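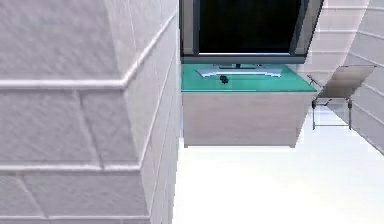 Yolotzin Becerra
Contributing Writer, Full-Time Living

08/07/2025

We spent two days at the Rosenthal open house, where Drundetti shows its trailers and lets people walk through the plant. We have lived in a fifth wheel since February and wanted to see how a new one goes together before thinking about a trade.

Check-in was at the service gate. Parking for rigs was on grass, 50 sites, electric only. Water was at one spigot near the road, so come with a full tank. The dump station closed at four.

The tour took about 50 minutes. Efe Akpan, who runs the cabinet line, led our group. We saw frames, then floors, then walls, in that order. The underbelly is left open until the plumbing has been pressure tested, and he let us look at the tank valves up close. On our own trailer those valves are hard to reach. On the new Hisia they sit behind a hinged panel.

I asked about weight. The Hisia we walked through had a sticker showing 2352 pounds of cargo capacity. We carry tools, books and a washer, so that would be tight for us. The longer model was listed at 3886 — better, but it would mean a bigger truck.

Ondemex had a tent outside with solar gear and a talk on battery sizing. The talk ran long and the speaker was hard to hear over the generators. The handout was useful and we kept it.

Lunch was a taco truck, cash only. We left the second afternoon and drove as far as the state line. We did not order a trailer. I have asked for a price on the hinged valve panel as a part, and Efe said the parts desk would email me.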